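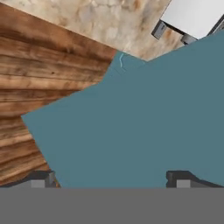
渲染图：青灰色的面，上缘一道浅蓝弯线

本网站使用Cookie以改善浏览体验。继续浏览即表示您同意我们的Cookie政策。 接受 设置

搜索 请输入关键词

晚上睡一觉，冠军换人了

先说事。Kokholm 1000公里耐力赛，十一月，天黑得早，冲线的时候看台上的灯全开着。Stanum车队先过的线。Uriel Ibarra开最后一棒，袁安琪在墙边跳，奖杯举了，香槟喷了，国歌放了，电视转播收工。观众去停车场排队，堵得一塌糊涂。

快到半夜，官网上挂出一份PDF。Stanum加罚两秒，赛道边界，最后一棒里的一次出界。Talpur车队升到第一，Nermin Şimşekoğlu成了冠军。她当时在酒店，头发都洗完了，手机响，队里同事告诉她的。

两秒。一千公里的比赛。

我不打算在这篇里替Stanum喊冤。他们多半真出界了，录像我看了好几遍，四个轮子，白线外面，没什么好辩的。Talpur也没做错任何事，人家老老实实跑完，判给谁就是谁。我要说的是另外一件事：什么时候判。一个出界动作，发生在比赛还剩最后一棒的时候，当时有监控，有传感器，有坐在楼上专门看屏幕的人，为什么要等到观众都到家了才有结果？

这个系列赛干这种事不是头一回了。我在这条线上跟了好些年，每个赛季总有那么几场，晚上发稿发到一半得改标题。同行都学乖了，赛后稿先写两个版本，一个A冠军一个B冠军，哪个PDF出来发哪个。编辑还会问，要不要等等？等到几点？没人说得清。规则书里写的是"在合理时间内"。合理时间。写这四个字的人大概从来没赶过截稿。

有人会说，公平比及时重要。这话我听得耳朵起茧。赛会干事组组长江光明在赛后的简短说明会上也是这个意思，他原话是："我们宁可晚一点，也要对。"

好，那就谈谈"对"。

赛道边界的处罚，本来就是靠预警制度在跑的。出去一次，提醒，再出去，黑白旗，再出去，罚。这套东西的用处在哪里？在于车手知道自己站在哪一格。知道自己已经吃了黑白旗，下一圈进同一个弯就会收一点，少压一点路肩，少赚那么一点点。车手会调整，工程师会调整，整个比赛跟着调整。Ibarra最后一棒里没收到任何东西。没有提醒，没有旗，无线电里工程师反复跟他说"干净，继续"。他就继续了呗。如果当场告诉他加罚两秒，他会怎么开？当时他前面有慢车，后面Talpur在追，轮胎什么状态他自己清楚，他可能拼命再拉两秒出来，可能拉不出来，可能冲出去撞墙，都有可能。那才叫比赛。判在半夜，等于把这一段比赛直接删掉了，换成一道减法题。

Talpur那边也一样，这一点大家提得少。Şimşekoğlu最后那几圈是在追一台她以为领先的车。她冒了险，有一次在发卡弯刹车刹得很晚，车尾都飘了。如果她知道前面那台车带着罚时，她完全可以不冒这个险，稳稳跟住就行。让两个车手在不知道比分的情况下决胜负，然后裁判在更衣室里宣布比分。换成别的项目，你想想像不像话。篮球最后一节不报比分，回家看邮件。

再说取证。江光明说这次延迟，是因为出弯处的主机位当时对着别的地方，后来要调旁边岗位的录像，那个岗位离出弯点300米，画面要放大，要和车载对时间码，要请两边车队来看。听上去都合理。一项一项都合理。

问题是，那个弯是全场出界最多的弯啊。练习赛里就删了一堆圈速，排位赛又删了一堆，所有人都知道会在那里出事，车手会上还专门讲了。然后正赛，主机位对着别处，备用画面在300米外。这个安排谁做的？为什么没有固定机位？我问了，得到的回答是预算。

预算。行。那就谈预算。

这个系列赛的报名费年年涨。我不列数字了，各队的人比我清楚，见面就骂。涨价的理由每年都印在那封信里，"提升赛事品质"。新的维修区灯牌，挺好看。新的颁奖背景板，也挺好看。颁奖台下面新修了一段坡道，给赞助商的客人走的，铺了地毯。然后最容易出界的弯没有一个固定摄像头。我不懂摄像头多少钱一个，但我猜比地毯便宜。

顾雅琴，Stanum的领队，赛后没怎么说话。第二天中午她发了一段声明，很短，大意是接受处罚，恭喜Talpur，希望程序能改进。有人说她怂。我倒觉得她算得很清楚。要上诉，先交1000欧元押金，输了不退，还要派人飞去听证，带数据，带律师，折腾到开春。出界是事实，上诉赢面几乎没有。她要争的东西，"你们应该当场告诉我们"，在上诉程序里根本没有这一栏可填。表格上只有"事实认定有误"和"适用条款有误"。没有"太晚了"。

这个我觉得是整件事里最值得说的地方，偏偏讨论里很少见到。晚，在规则里不算错误。干事组早判晚判，责任是一样的，没有责任。那他们当然会慢慢来。换我坐在那个位置，我也慢慢来，多看一遍录像总没坏处，判错了要挨骂，判晚了只有记者挨饿。

所以我的主张很简单，几条，不新鲜，别的地方早有人在用。

第一，赛道边界这类事，给一个时限。过了冲线以后的某个钟点，没判就不判了。具体多长可以商量，我个人觉得颁奖仪式开始是个天然的界线，奖杯递出去，边界类的判罚就关门。技术检验不算，车重、油样、底板磨损，那些东西只有赛后才能查，该取消成绩取消成绩，大家都能接受。作弊更不算，什么时候查出来什么时候罚，隔几年都行。我说的只是白线内外这种事，比赛里面发生、比赛里面看得见的事。

有人马上会跳出来：那最后一圈出界怎么办？最后一圈岂不是可以随便抄近道？这个问题问得好，也确实是最难的一处。我的答案是颁奖可以晚几分钟。真的，晚几分钟，没人会死。电视台会抱怨，让他们播回放。前三名在等候室里坐着，喝水，擦汗，看屏幕上的回放，互相做鬼脸，那段画面其实很好看，比赞助商口播好看多了。几分钟查最后一圈，够了。如果几分钟都查不清楚，说明那个出界没有清楚到该改变冠军的程度。

第二，没给过预警的，不许事后直接罚时。要么罚时之前走完前面那几格，要么就算提醒一次。这条写进规则只要一行字。这次Stanum的情况就是前面的格子都没走，为什么可以直接跳到罚两秒？江光明的解释是那次出界"获得了持续性优势"，属于另一条款。我去翻了那一条，写得很松，什么叫持续性优势，没有定义，干事组自由裁量。自由裁量可以，我不反对，裁判总得有点余地。可是自由裁量加上没有时限，合在一起就很难让人服气了。车手不知道自己在被审，也不知道按哪条审，也不知道审到几点。

第三，固定机位。每条赛道出界最多的那几个弯，必须有，没有就别按那个弯的出界罚人。装不起？把草和砂石铺回来。砂石不用调录像，不用对时间码，不用开会到半夜。压出去就慢，陷进去就退赛，裁判可以去吃晚饭。Kokholm那个弯以前就是砂石，后来为了办摩托车和试驾活动改成了柏油缓冲区，又大又平，车手出去跟没出去一样，还更快。把诱惑修得这么宽敞，然后派人在旁边抓。

我知道砂石的反对意见。安全，翻车，石头带回赛道扎胎，安全车多。都对。也有折中，白线外面铺一条窄窄的草，或者砂石带后面再接柏油，别的赛道做过，效果不错。Kokholm的管理方说在研究。在研究这话我第一次听到的时候，袁安琪还在开卡丁车呢。

说到袁安琪。她的反应我印象很深。那晚我在维修区后面碰见她，拖车已经装了一半，工具箱在往上推，她坐在一摞轮胎上看手机。我问她知道了吗，她说知道了。我问什么感觉。她想了一会儿，说："我妈已经发朋友圈了。"

然后就没再说什么。她是第一次在这个级别拿冠军，第一次，奖杯后来第二天早上有人来收走的，放进一个纸箱，要转交给Talpur。收奖杯那个工作人员挺不好意思的，一直道歉。跟他有什么关系。

Talpur那边的尴尬也不少。Şimşekoğlu接受采访的时候说得很坦白："冠军我要，积分我也要，但我想站上去。"站上去，就是站到最高那一格。她站的是第二格，照片永远是第二格，赞助商的海报怎么做？后来听说队里补拍了一张，在自己车房里，拿着转过来的那座奖杯，背后是工具墙。她笑得有点僵。车迷在下面留言，一半恭喜一半骂。骂她干什么呢，她又没写PDF。

还有第三名的Sunham，也被卷进来。他们原地不动，还是第三，可是中间有一阵子谣传说他们也在被查，也是同一个弯。车队经理在走廊里拦住每一个穿干事背心的人问，得不到回答，因为规定不能谈正在进行的调查。最后什么事没有。但他们的飞机改签了，机械师在车房里坐到后半夜，不敢装箱，万一要复检呢。这些成本没人算。小车队，每一晚酒店都是钱。

有读者来信（上次我写类似题目的时候）说，你们记者就是嫌加班。我承认，有一点。但我真正在乎的是买票的人。一个人带着孩子开车来，在风里坐了一整天，看完冲线，看完颁奖，孩子在车上睡着了，心里记着那台车赢了。第二天早上告诉他，没有，那个不算。这种事发生一次，他觉得离谱。发生几次以后他就学会了一件事：现场看到的不作数。那他为什么还要来现场？在家里等PDF就行了。

这项运动本来就难看懂。不同组别混跑，进站窗口，最低驾驶时间，黄旗下的等待，普通观众大概跟到第二个小时就迷路了，全靠解说拽着。唯一人人看得懂的一刻就是冲线。格子旗一挥，谁在前面谁赢。把这一刻也弄得含含糊糊，我不知道还剩什么能卖给新观众。

老派的人会提醒我，赛车一直就这样，以前没有电子计时，成绩手抄，第二天才贴出来，有时候贴错，有时候吵到下个月。没错，我也听老人讲过，手写成绩单上涂改液一层一层的。但那是因为做不到。现在每台车在哪儿，每时每刻，厘米级，屏幕上都有，手机上都有。观众手里的信息比当年赛会主任都多。技术快了那么多，裁决反而和从前一样慢，这中间的时间都花到哪里去了？

我猜，花在怕上了。怕错，怕被告，怕社交媒体，怕车队带律师来。于是每一次判罚都要凑齐材料，双方签字，格式统一，条款编号核对，再翻译，再上传。那份PDF我看了，写得真漂亮，条款引用一个不错，连页脚都对齐。要是快两个钟头，页脚歪一点我也愿意。

江光明这个人，我得替他说两句。他不是糊涂裁判，从前自己开过车，开得还行，做干事这些年处理过不少硬骨头，该罚大车队的时候没手软过。赛后说明会他本来可以不开，规则没要求他面对记者，他还是下来了，站在那儿让我们问，嗓子都哑了。我问他，如果重来一次，你希望几点判？他停了一下，说希望在比赛里。我觉得这句是真话。他手底下几个人，管几十台车，夜里，好几个组别，事故一件接一件，光是安全车前后的超车争议就堆了一摞。人手不够是真的。所以骂他没用，得给他人，给他机位，再给他一个钟点，到点了就放下。有时限其实也是在保护裁判，超时了就是规则不让判，谁也怪不到他头上。

反过来也有人提议，干脆把这种判罚交给自动系统，传感器一响，自动加时，不要人看。我不太放心。传感器分不清被人挤出去的和自己跑出去的，也分不清躲事故的。练习赛里用用可以。正赛最后几圈让机器决定冠军，出了错一样要人来复查，一样拖到半夜，还多一层扯皮，先证明机器坏了没有。等哪天准到没人吵了在说吧。

赛季冠军的事也顺便提一句。这次换名次，积分榜也跟着动了，Talpur追近，最后一站变得有看头，推广部门大概偷着乐。我听到已经有人拿这个当论据，说你看，悬念来了嘛。拜托。悬念要是靠半夜改成绩来造，那还跑一千公里干嘛，抽签好了，抽签悬念最大。

也有人跟我讲，冬天的规则会议上会讨论，提案已经交了，好几支车队联名，Stanum和Talpur都签了，这两家能签在同一张纸上也算稀罕。提案里写没写时限我还没看到正文，只听说用词是"尽可能在赛事进行中作出裁决"。

尽可能。又来了。跟"合理时间"是亲兄弟。要是最后通过的就是这三个字，那明年冬天我把这篇改改日期还能再发一遍，稿费照拿。写死一个钟点有那么难吗？进站最短时间都能精确到秒，车手迟到开会当场罚款，一分钟都不宽限。对车队这么会看表，对自己怎么就不会了。

顾雅琴那份声明里有半句话我一直记着，说希望"下一次在车还在跑的时后告诉我们"。原文就带着错字，一看就是自己用手机打的，没过公关。后来官方转载的时候给改过来了，连带把那半句也删了。

最后一站我会去。两个版本的稿子照旧先写好，充电宝带上。

订阅每周赛车通讯，直接发送到您的邮箱 输入邮箱地址 订阅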